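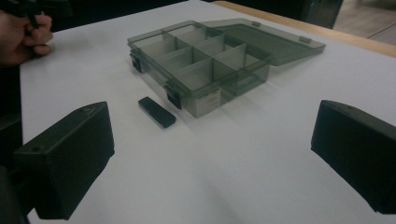

The divided box, lid open, before the beans go in.

I have been saving my own bean seed for a few years now and I still get ridiculously excited when the first pods start to rattle. If you've never grown beans for drying, please try it, even if all you've got is a strip along a fence. You put one bean in the ground and by the end of the summer you have a whole handful of them, some speckled, some striped, some so shiny they look polished, and every one of them can be dinner or next year's plant. I can't get over it!

My plot is on the Undley side of the village, on heavy soil that sulks until late spring. I used to sow too early out of sheer impatience and lose half to rot and the other half to slugs. These days I start everything in pots on the windowsill in May and plant out when the nights have stopped being spiteful. The climbers go up hazel poles, the dwarf ones get a bed to themselves, and I mulch with whatever grass cuttings I can beg from next door.

This year's star was a climbing bean that came to me from a seed swap as "Fakholm", no other information, just the name in biro on a bit of folded paper. It's a creamy white bean with a maroon splash round the eye and it went up those poles like a rocket. I had 3 plants and ended up with 200 good seeds after I'd picked out the wrinkled ones, and that was with me eating a fair few green because I couldn't help myself. The flowers are a soft pink too, which I wasn't expecting.

"Bravo" was steadier. It's a dwarf, nothing much to look at, but it shrugged off the wet spell in August and all the pods dried on the plant. The flavour is lovely, a bit like chestnuts, and the beans hold together in a long slow pot with onions and a bay leaf. I'll be growing more of that one.

I had high hopes for "Drallusska" and it sulked. Plenty of leaf, very few pods, and the ones I did get were still green when the first cold mornings came. I pulled the plants up whole and hung them upside down in the shed — an old trick, and a good one — and most of the pods finished off in there. Maybe it needs a longer summer than we get. I'm giving it one more go against the south wall, where it'll have the warmth of the bricks.

A few things I've learned about drying, for anyone starting out. Leave the pods on as long as you dare, until they're papery and you can hear the beans move. Shell them on a dry afternoon, then spread them on a tray indoors for another couple of weeks. Bite one. If your teeth leave a dent, they're not ready. After that mine have a few days in the freezer in a sealed jar, to see off any weevils, and the jar comes back to room temperature before I open it.

Then comes sorting, my favourite job of the whole year. Kettle on, radio on, beans all over the kitchen table. I keep the plumpest for sowing and the rest go in the cooking jar, and I write the name and the year down straight away, having once spent a whole January trying to work out which brown bean was which (I guessed wrong).

Next job is cleaning the poles and finding somewhere dry to stack them. If anyone reading has grown Fakholm, do leave a comment, I'd love to know where it came from and whether yours had the pink flowers as well.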